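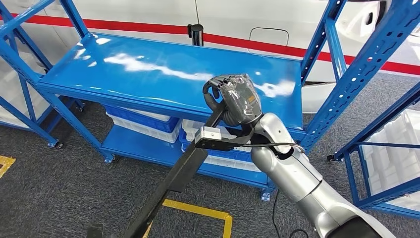 Bay inspection after the November stop, Norkeo test floor
Filled in by Aishwarya Bangera, walked with Gert Molefe
January 2023

Most of you will remember the stop in November, when the arm lost its grip signal partway through a reach and sat there with the fault light on until Justinas Jõgi came over and hit the pause. No one was hurt and nothing was broken, but it gave us all a bit of a turn, and the cause was a cable that had been rubbed thin at the wrist. So my biggest request this time is that you look at cables first and everything else second. On our arm the thin black one loops around the front of the silver wrist, close to the bracket on the pole, and another hangs from under the arm toward the floor, and both deserve a slow, patient look before anybody powers up. My comments are under each item, and I'm sorry in advance that some of them run on.

1. Wrist cable free of wear, loop not pulled tight
OK with comment. Gert ran a finger along the replacement and found it smooth the whole way. I would still like a soft sleeve where it passes the wrist, and Lidholm has one on order for us. Please don't tape it down in the meantime — tape is how the old one got pinched.

2. Hanging cable clear of the floor and of people's feet
Needs work. It was clear with the arm raised, but it touched the carpet when Gert brought the arm down to its rest position. Boonsong Thaweesak has kindly offered to fit a clip.

3. Plastic film on the hand
OK for now. The clear film keeps dust out of the finger joints and I know several of you are fond of it, but it wrinkles, and a loose fold could get between a finger and whatever the hand is holding. Change it every 24 working hours, and write your initials on the sheet by the door when you do.

4. Pole clamp and bracket
OK. Everything tight. Mudassar Talpur asked whether the small white clamp should be swapped for a sturdier one, and I think that's a fair question for Montoya when their engineer visits.

5. Shelving casters locked before any reach
Failed on first check, passed on second. The middle blue unit rolled when I leaned on it (gently, I promise!). These units move more easily than you'd expect on carpet tile, so press each lock down with your foot and then give the shelf a push to be sure.

6. Shelves within the yellow tape
OK. One corner of the tape is starting to lift and I'd be grateful if whoever is in next would press it back or lay a fresh piece.

7. Glare on the glossy top shelves
Comment only. The overhead lights make long bright streaks on the blue paint, and Justinas wonders whether they confuse the camera at certain angles. We have no proof of that. If you get a missed grip near a streak, note the time and leave the lights as they are until he has seen it.

8. Stop button reachable from both sides of the bay
OK. Tested twice from each side, and the arm held still every time.

9. Fault log read and signed
Not done. The Pluko logger keeps the last 1,000 entries and then writes over the oldest, so we have already lost the early part of November. Mudassar will save a copy every Friday from now on.

Items 2 and 9 stay open. The bay may be used at slow speed with two people present until Boonsong's clip is on, and then Gert will come back and check that cable again with the arm all the way down.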